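14 shares
2 comments

Nuanchan Rungrueang has 3 minutes before her next class, she tells me, and then gives me most of an hour. She teaches evening Thai to adults, in a rented room over the Stamside building. Beginners mostly. Some who have been beginners for years.

"I don't mind that," she says. "They come, they talk, they go home with five new words. Fine."

She started in January with one group. Now it's four groups and 36 students, the oldest of them 80. He's learning so he can talk to his son's in-laws without everyone switching to English for him. "He's my best one for tones. He used to sing in a choir. He hears it."

Tones are where most people quit. Five of them, and English speakers want to push their voice up at the end of a question, which wrecks the last word. Her fix is to make people hum. No words, just humming the shape of the sentance, over and over, till it's boring. Then the words go in.

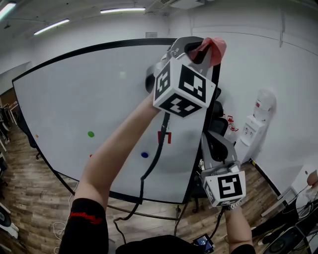
Reading is the other fight. She held off on the script for the first few weeks and now thinks that was a mistake. "They wrote everything in English letters and then they couldn't let go of it." So now it's letters from night one, big, up on a board. A large white one on a mobile stand is what she likes, with plenty of height so a tone mark sitting over a vowel sitting over a consonant doesn't get squashed. Students copy it down. Then she wipes it and they write it again from memory. Lots of groaning.

No textbook. She tried two and gave them both away. Homework is a voice message, under a minute, sent to her phone. What you ate, who annoyed you. She answers every one, usually on the bus.

"At 62 I got a phone with a better microphone," she says. "Just for the homework."

Does she correct everything? No. One thing per message. "If I fix six things they send me nothing next week."

Next up is a reading group, slow, one page of a kids' book a night. After that maybe a class for couples where only one person speaks Thai. She's nervous about that one. "They fight," she says, and laughs, and then somebody is knocking and she's gone to let them in, still talking to me over her sholder about vowels.

14 shares | 2 comments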